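Bag handling project, progress note for April

Hi Kalevi,

You asked for something shorter than last time, so I'll try! The big news is that the bag handling policy is now training on our own recordings and no longer leans on the Droreo set. We finished April with 1081 demonstrations, a bit past the 1000 we promised you in the plan, and I've been through every one of them to throw out the false starts (that figure is after the clear-out, before you ask).

Thin plastic is still a pig to work with. It folds over itself, it sticks to the fingers, and the cameras struggle to tell a clear bag from whatever is behind it. So we've stopped asking the model to guess the whole shape of the bag. It now looks for a bit of edge it can pinch, takes hold with one gripper, and only then decides what the other arm should do. 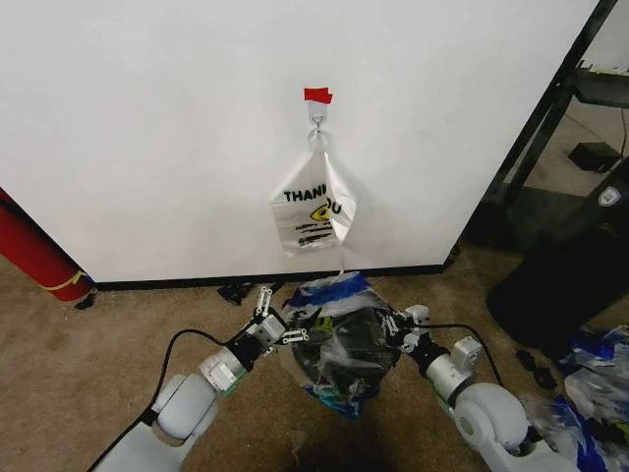 Splitting it up like that has helped more than I expected. On the last round of 40 test runs the new version got a secure grip in 31, where the old one managed 18 on the same mix of bags. Most of the misses were with bundles, where the fingers close on two layers at once and the whole lot comes along. I've got an idea for spotting that from the motor load, but it's only a sketch in my notebook so far.

Less cheerful: the wrist cable on the left arm gave us two lost afternoons. Onuoha sent a replacement quickly and we've rerouted it, touch wood. The Grimside visit slipped as well, so I haven't any numbers from their site yet and I'd rather not guess at them.

Money is fine. We're slightly under on parts and bang on for staff time. I would like to move what's left of the travel line into storage, if you're happy with that, as the recordings are eating disk at a silly rate.

Next up is hanging a bag on a hook and opening it with both arms, then a proper comparison with the Vislow baseline. I'll send the full results table once I've tidied the column names.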